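Monday, January 13, 2020

Keyboard day for the Nemham loaners! Ticket 371 is the Acer. 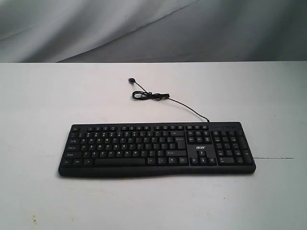

My plan was a quick wipe and back on the shelf, but I do like a full-size board (the little ones drive me nuts). The logo under the Page Down cluster still reads fine, so no relabeling there.
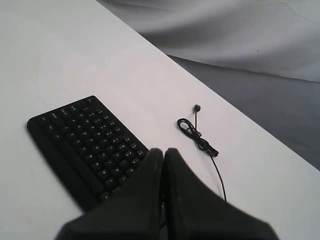

Sorthorpe wants 12 of these by May, with cords bundled please!

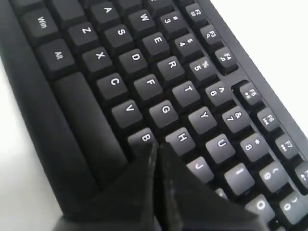

Still to do: type test, then log it in Prosolik.
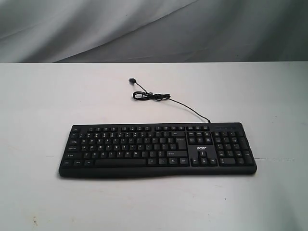

Acer, full-size, wired, black. Ticket 371.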